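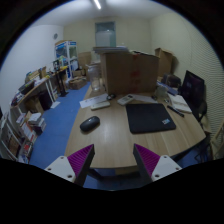
Ticket: mouse-to-pad episodes getting rejected on upload
Project: Trondham desk tasks
Opened by: Parisa Daneshvar
Opened: 10/12/2023
Status: waiting on Cinum

Hi all, me again! I'm recording the "put the mouse on the mouse pad" task with the handheld gripper and the uploader keeps throwing out episodes with "pose track lost". I got 20 in before lunch and 4 bounced, all with the same message. The rest went through fine, so I don't think it's the login thing from March.

What I've tried so far:

Restarted the uploader (twice, sorry, I know). Same 4 rejected.

Wiped the lens and checked that the finger pads were seated. No change.

Slowed way down on the approach. I thought this was it, because the next 2 went straight through, and then the one after that bounced. Argh.

Played back the rejected ones. The track drops right when I go in low for the mouse. My guess is that once I'm that close there's mostly bare tabletop in view and it has nothing to hang on to. With the mouse, the pad, the remote and the big cardboard box all in view at the start, it locks on right away.

Update, later same day

Uysal support wrote back and said to begin each episode from farther back, hold still for a moment, then move in at an angle instead of straight down. I did a batch that way and it's much better (one rejection, and I'm pretty sure I bumped the chair on that one). I'm leaving the clutter on the table, by the way. Pridside asked for lived-in desks and the notebooks and cup seem to help the tracking anyway.

Still open, for whoever picks this up at Cinum:

Can the rejected episodes be re-run with the looser threshold? I kept the raw files and haven't renamed anything.

Do the angled approaches count toward the 200 for this task, or do you need them tagged separately? I'd rather find out now than redo almost 200 of them!

Also, the error pops up behind the progress window, so I missed the first one completely. Separate ticket?

Parisa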